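5.3 The time the arm just parked itself

I've left this failure for last because it took me the longest to sort out, and because I was wrong about it for most of July. The short version is that our pick-up policy, trained and tested in simulation, would sometimes steer the wrist away from the work, settle with the gripper open and then stay put until the clock ran out. It didn't crash and it didn't throw a fault code. The controller was perfectly happy, the joint torques were tiny, and our safety monitor (Viletti, described in Section 3) logged the whole run as normal.

We did 400 runs of the Curkitz task with the wrist camera as the only view. Most of the failures were the ordinary kind you'd guess at, a bad grasp or a part knocked over, and I won't go over those again. The parked runs were different, and at first I lumped them in with timeouts, which is how they ended up hidden in our first draft. Gobnait Mac Suibhne went back through the timeouts by hand and pointed out that a good chunk of them weren't slow at all. The arm had stopped trying within around 6 seconds of the start, and the rest of the run was dead time.

My first guess was the inverse kinematics. If the solver can't reach the next pose it hands back the last good one, so a policy asking for something silly would look exactly like an arm standing still. I spent a lot of evenings on that. I logged every request to the solver, and in the parked runs it was being asked for next to nothing: tiny moves one way and then tiny moves back again. The solver was doing what it was told. The policy was the one sitting still!

So then I went and looked at what the policy was looking at, which I should have done on the first evening. Figure 4 is the kind of view it ends up with. Both fingers are there, open, with nothing between them, and past them it's all dim, mottled surface, with one slanting edge where the brightness changes. There's nothing in it to pick up. I'd have a hard time telling you which way to go from a view like that, and I know the layout of the scene by heart.

Clodagh Ní Mhurchú's explanation is the one I now believe. In our demonstrations the wrist camera nearly always has the part in view. The few moments when it doesn't are at the very start, when the person driving hasn't begun to move yet. So the policy learned that a view with no part in it goes along with not moving, and once it drifts far enough to lose the part, it does what the demonstrations did and waits. Since waiting doesn't change the view, it goes on waiting. We checked this by trimming the idle stretch off the front of each demonstration and training again with everything else the same. The parking mostly went away. What we got in its place was an arm that wandered when it lost the part, which made for more scrapes against the surroundings, and I can't say I was thrilled about that either.

That brings me to the safety side. Viletti watches for speed, force and joint limits, and a parked arm passes all of them with room to spare. Bríd Geraghty argued (quite hotly, in the Policarpio office) that this is the worst sort of fault to let through, for the plain reason that a still arm looks safe to walk up to. The policy is still live. If a person leans in to see what's the matter, the view changes, and the arm may well decide it has work to do. We haven't tried that on hardware and we aren't going to, but it was enough to change the rules. A run is now stopped and the drives are cut if the commanded motion stays under a small threshold for 200 control steps while the task is unfinished.

Enda Ó Ceallaigh would have liked a check on the camera view as well, so that the arm backs out the way it came when it loses the part. I like the idea and I had a go at it.
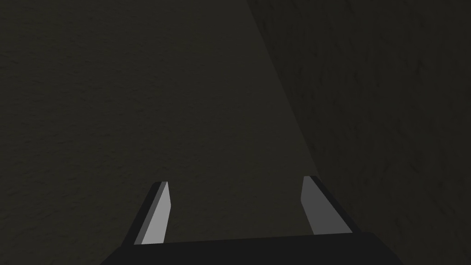
My version used the fine texture as a cue, and it was far too jumpy, backing out of perfectly good grasps whenever the light dropped. The stillness rule is crude but it's easy to explain to the person standing beside the cell, so for now it's the one we run, and the backing-out behaviour is switched off in all the results in Section 6.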